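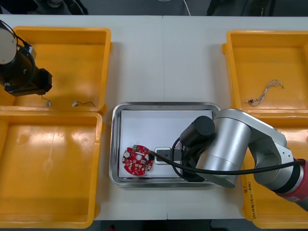
The first job of the morning at Skildale is wiping down a table. Toshiko Oda does it herself at half past seven, with a lint-free cloth and a squirt of the same cleaner she uses on her kitchen worktop, and she won't let anyone switch on the arms until it is finished. "You learn a lot with your nose six inches from the surface," she says. "A screw, a flake of solder, a bit of wire. Any of them will spoil your day."

Cell three is one of four at the Skildale workshop in Prirmont, and the one everybody asks to see. It is a two-armed bench that sorts and handles small electronic parts: circuit boards, connectors, short leads, lengths of thin wire, all the fiddly stuff that used to be done by people with tweezers and very good eyesight. The parts live in yellow-orange plastic bins on either side, and a stainless-steel tray in between is where the boards go. The arms come in from opposite corners, and watching them share that small patch of white tabletop is a bit like watching two good cooks in a narrow galley. I could have stood there all day (I very nearly did).

I had come to see how such a thing is kept going, and the answer is mostly patience. Oda has looked after cell three since it was bolted down, and she keeps its history in a hardback notebook with a bulldog clip for a spine. The entries are numbered. The latest, on the day I visited, was 481, and it read in full: "Left wrist cable again. Moved clip 2 back. Better."

Cables are the great subject of this notebook. Ask most people what wears out on a robot arm and they will say the motors or the gears, and those do go eventually, but it's the cables that get the everyday punishment. They have to follow the wrist through every twist it can make. If they are too short they tug, and a tug at the wrist means a part set down a hair away from where it should be. Too long and they flop about, snag on the rim of a bin or wander across whatever the gripper is trying to pick up. Oda dresses them by hand, clip by clip, and then runs the arm slowly through its whole reach while she crouches alongside with her chin nearly on the table. Then she moves one clip and does it all over again!

"There's a drawing that shows where the clips go," she told me. "It's a lovely drawing. I think it was done by somebody who had never met a cable."

After the cables come the grippers. Each one is taken off, brushed, checked for play and put back with its screws tightened in a fixed order, using a small torque driver that lives in its own padded tin. The tips get the closest look. A circuit board is an awkward thing to hold, covered in components that stand up at different heights, and a worn tip will skate off an edge that a fresh one grips cleanly. Oda tests them on a scrap board, closing and opening until she is happy with the sound. She swears by the sound. I listened hard and heard a click, followed by what I would have called the same click, and she shook her head at the second one and reached for a new tip.

Next is the tray. A sheet of plain white goes in the bottom every morning, and it does two jobs at once: it stops boards sliding on bare metal, and it gives the vision system a calm background. Polished steel is beautiful stuff, but to a camera it is full of false edges, with every lamp in the ceiling smeared along the rim. The team spent most of one March chasing a fault in which the right arm kept reaching for something beside the tray that simply wasn't there. They changed settings, they changed lenses, they blamed the software people at Kaneko, who had written the part-finding program and took it with great good humour. The trouble was a reflection from a new light fitting over the door. Paper in the tray and a card shade on the lamp, and the fault was gone by teatime. That one is entry 103, and she has drawn a little sun next to it.

With the hardware settled, the two arms have to be introduced to each other again. This was my favourite part. Each arm knows its own joints very well, but it only knows where its neighbour is by way of a shared map of the table, and that map drifts a little whenever anything has been loosened. So Oda clamps a pointed steel pin into each gripper and brings the arms together, tip to tip, over a series of marks, first with the pair stretched out low over the bins and then drawn up close to the middle. At every mark she nudges until the points meet, presses a key and moves on. It takes the better part of an hour, and the concentration in the room is wonderful. A kettle boiled and clicked off and was left alone.

When the last point was logged she ran the morning check, a routine called Tastside, after the street where the first version was written in somebody's spare room. The arms pick a part from each bin, carry it over, put it down, pick it up and return it, slowly to begin with and then at working speed. Wires are the hardest. A connector has sides you can get hold of, whereas a bundle of fine wire changes shape as soon as you touch it, and a pick that worked a moment ago won't work again. The program allows for three tries before it gives up and asks for a person. Oda keeps a tally of how often it asks. Last year cell three made 2834 calls for help, which she considers far too many, and she would like to see the number halved before she hands over the notebook.

Handing over is on her mind, though there's no hurry. The arms are built to be rebuilt, joint by joint, and the workshop's plan is to keep this pair in service until 2038. Plenty of the parts will have been swapped by then, and certainly every cable. She has begun training two younger technicians, and her method is simple: they do the morning routine, she sits on her hands. She finds the second half of that very difficult.

I asked whether she had a favourite of the two arms. She gave the question proper thought. The right one is steadier, she said, and hardly ever complains. The left needs more attention, more clips, more listening, and has filled far more pages. Then she patted the left one on the shoulder joint, picked up her cloth and went to start on cell four.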